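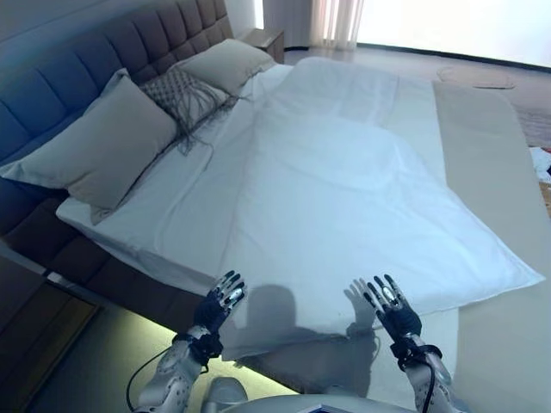 Both hands up at the foot of the bed, cable loop on the left forearm.

Most of January went into the hands, and the rest of the build waited. The arms and torso came together at the shared workshop in Deltdale, where there is a decent bench and a drill press but no bed. For a machine that is supposed to make one, that is a gap in the test plan, so bedding work happens in a bedroom.

The current problem is the forearm cabling. I left a service loop at each wrist so the hand can rotate without pulling on its connector. With the elbow bent, the loop hangs lower than the forearm shell, and a hanging loop will catch a duvet corner sooner or later. The cuff holds the cable at one point only. A second tie halfway down the forearm would fix the hang but takes away some of the slack that wrist rotation needs. I measured 11 mm of spare at full twist, less than I would like.

Ismael Portela suggested running the cable inside the shell. He is right, and it means reprinting the shell.
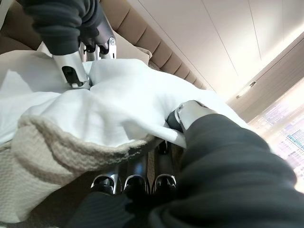 Two hands on the sheet, ribbed sleeves on.

The sleeves are there to keep cloth out of the gaps in the forearm. I tried a smooth nylon first. It slid down toward the wrist every time the arm pointed at the floor — and on a bed the arm points at the floor most of the time. Ribbed knit stays up better. It also adds friction against the bedding, and the arm controller reads that as load. I raised the contact threshold to compensate and then had to lower it again when light touches stopped registering.

Pinching a sheet is mostly a matter of approach angle. Come in too flat and the fingers push the cloth ahead of them. Come in too steep and they press it into the mattress. I have logged 94 pinch attempts with the present finger geometry, which is too few to tune anything from. Ademir Rangel wants 3,000 before he will look at a plot.

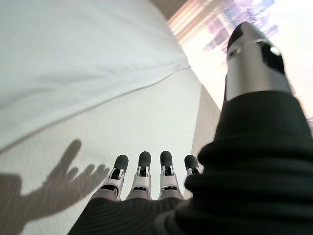

Luana Cavalcanti
Mechanical design and wiring

Fingertip caps are next. They are matte and slightly oversized, and the oversize was deliberate: a fold of cotton needs area more than it needs force. The cost is that two caps side by side can touch before the fingers have closed. I will take a little off the diameter and leave the length alone.

Shadows are the other item. With strong window light from one side, the hand throws a clear outline of itself onto white cloth, and my edge finder likes that outline as much as it likes a seam. Masking by predicted hand position works until the light moves. Drawing the curtains works too, but I don't want to depend on it.

Shell files for the internal cable route go up once the first print fits.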